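Vaher sheet set, queen, white

I bought these on a bit of a whim during the January sales and I've been boring everyone with them ever since! I paid $138 for the queen set (fitted sheet, flat sheet, two pillowcases), more than I'd ever spent on bedding, and I went back for a second set before the first one had been through the wash twice.

My old Flultex sheets were fine for years. Then they went thin in the middle and the fitted one started popping off the corner every single night, always the one by the wall, so you had to climb over the bed at midnight to fix it. The Vaher fitted sheet has elastic all the way around and deep pockets, and it stays put even with our topper on. I toss and turn a lot and it hasn't budged.

How they feel

Crisp at first, almost like a good shirt. After four or five washes they loosened up and now they're lovely, cool when you get in and never clammy. My sister likes that slippery satin feel and she wasn't sold, so if that's you, maybe borrow a pillowcase from someone first. I sleep hot and I'm thrilled.

Washing

I wash at 40 degrees Celsius (our machine is an import and doesn't do Fahrenheit) with half the usual soap and no softener. They come out creased, no getting around it. If I pull them out of the dryer a little early and smooth them onto the bed by hand, most of it drops out by evening. The fitted sheet did shrink a touch on the first wash but there was plenty to spare.

White is white, by the way, a clean soft white. I'd worried it would be cream. It changes a lot with the light, grayer on dull mornings and a bit bluish near the window.

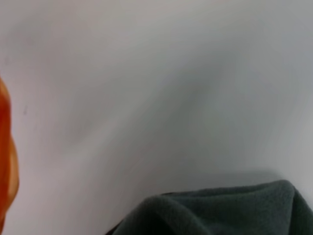
What I'd change

The flat sheet could be longer, since I like a big fold at the top. And please, Vaher, put a tag on the fitted sheet that says which side is the short one! I still get it wrong every time. The pillowcases have an envelope end that holds the pillow in properly, so no complaints there.

I'm getting the gray set next, as soon as it's back in stock.

Wumpini Wumbei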